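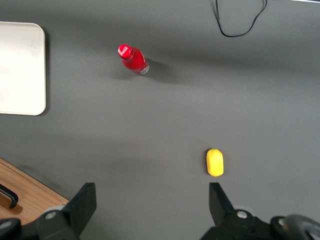

Wrist camera, Ballen cell, bottle and lemon on the table, gripper open.

Ticket 635 — Gripper stops before full close, error 19
Opened by: Trinidad Macaraeg
Assigned to: Kelly Araújo, Flengate support
Priority: medium

Trinidad Macaraeg, 7th April
Hello. Since the update of the controller we have a fault in the pick task. The arm goes down to the lemon correctly, the fingers begin to close, and then the gripper stops and reports error 19 (position not reached). The arm remains enabled when this happens, and I am not comfortable with that. My colleague was reaching for the tray at the left side when it lifted by itself. There was no contact, but I have pressed the emergency stop and put a tag on the cell.

What I tried already:
Restart of the controller, no change.
Homing of the gripper with nothing between the fingers, finishes normally.
Same task with the bottle as target, no error.

Kelly Araújo
Thanks Trinidad, and please leave the tag on for now. Could you send me the close target and the force limit from the Prutitska settings page? Also check that the finger mounting bolts are tight, with power isolated.

Trinidad Macaraeg
Bolts are tight on both sides. Close target is 398, force limit is 3. In my notes from November the force limit was higher, but I did not write down the exact value, sorry. The colour of the status light is amber during the fault.

Kelly Araújo
A limit of 3 is the factory default, so I suspect the update overwrote your saved profile. The lifting is a separate matter: the recovery behaviour is set to "retract" by default. Please change it to "hold" and restore the Barredo profile from your backup. Test at reduced speed, everybody outside the fence.

Trinidad Macaraeg
Recovery is changed to "hold". The backup is on the other computer — I will restore it when I have access and then run the test. Please keep the ticket open.

Status: waiting on customer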